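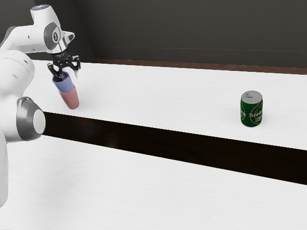 Chapter 6
Working Beside the Arm

When the Casine plant brought robotic arms into its packing hall, 700 people worked there. Jobs changed more than the headcount did. Workers who had spent whole shifts lifting cups and cans from one table to another were moved to checking grips, clearing faults and setting up new product runs. Some liked the change. Others missed the steady pace and the talk along the line.

This chapter looks at how tasks are divided once an arm takes over the handling – who decides, who is retrained and who is paid for the new skills. Section 6.1 follows Casine through its first year. Section 6.2 compares it with Rustimwood, a smaller employer with 300 staff.

Key terms: task allocation, deskilling, cycle time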